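Hadura Plug-in Power Meter
Set-up guide, section 3: Measuring kitchen appliances
Text revised 2020-09-21

Before you begin this section, the meter must be set up as written in section 2. The clock must show the right time and the price of your electricity must be entered. If you did not enter the price, the meter will still measure, but the cost line will show only dashes.

In this section you will measure one appliance with a short working time. We use a toaster. A kettle or a waffle iron can be measured in the same way. Refrigerators and freezers are measured in another way, see section 4.

CAUTION
Do not connect the meter to a power strip when you measure an appliance that makes heat. Use the wall outlet only.
Do not measure in a place where water can come on the meter.
Do not put two meters one into the other.

Preparing the appliance

1. Pull out the plug of the appliance and let it become fully cold.

2. Empty the crumb tray. Old crumbs do not change the reading, but they can burn during the test and you will want to stop in the middle.

3. Wipe the outside with a sponge that is almost dry. Never put a sponge, a cloth or your fingers into the slots.
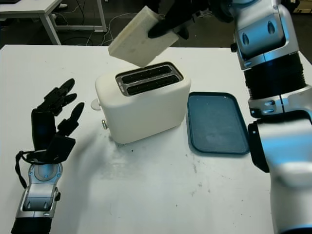

Kjell Strömberg wrote to us that he cleans his toaster always after the measuring, because then the crumbs have become dry and fall out more easily. He would like to see the steps in that order. You can do so if you wait until the toaster is cold again, the result on the meter will be the same.

4. Put the appliance on a flat surface that can stand heat, with free space above it. Keep curtains and paper away.

5. Find the type label. It is normally on the bottom. Write down the power in watts (W). In the rest of this section we suppose that the label says 900 W.

Measuring

1. Put the meter in the wall outlet. Wait until the display has stopped blinking.

2. Hold the button CLEAR until all lines show zero. If you forget this, the energy of your last test is added to the new one.

3. Put the plug of the appliance in the meter. The power line shall show zero, or a very low number if the appliance has a lamp or a display of its own.

4. Put in the bread and choose the browning level that you use every day. Fill all the slots, as you would at breakfast. Many toasters heat all the slots also when only one has bread in it, and then the result for one slice looks worse than it is. 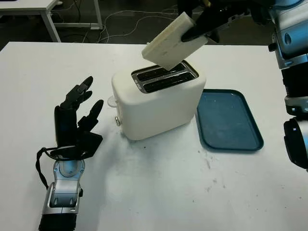 Photo: Frøydis Aasen

5. Press down the lever and look at the power line. The number goes up at once and becomes stable after a short moment. With our toaster it became stable at 905 W.

6. Do not press any button on the meter while the appliance is working. The display light goes out after a while to save energy. The measuring continues.

7. When the bread comes up, press ENERGY. The display shows the energy that was used, in kWh. Press once more for the cost.

8. Write both numbers in the table at the back of this guide, together with the browning level. Without the level you can not compare with a later test.

NOTE
A small difference between the label and the meter is normal. The voltage in your house is not the same at all hours, and a heating element follows the voltage. It is no reason to send back the meter or the toaster.

NOTE
If you want to know the cost for a month, use the function REPEAT and enter how many times you use the appliance in one day. The meter does the rest. Please think about the season. A household that measures in December, when everyone is at home in the mornings, can get a number that is too high for the rest of the year.

If something is not right

The power line stays at zero. The plug of the appliance is not fully in, or the lever did not lock. Many toasters can not lock the lever when they have no electricity, so check the fuse also.

The display shows OVER. The appliance takes more power than the meter is made for. Pull out the plug of the appliance first and then the meter.

The energy line shows zero although the power line was right. The test was too short for the resolution of the meter. Make the test 3 times without pressing CLEAR in between, and divide the result.

The lines are missing parts. Press the reset hole at the side lightly with a paper clip. The clock and the price must then be entered again, see section 2.

When you are finished, pull out the appliance and let it cool before you put it away. The meter keeps its last result until you press CLEAR, also when it is lying in a drawer.

Continue with section 4, Measuring refrigerators and freezers.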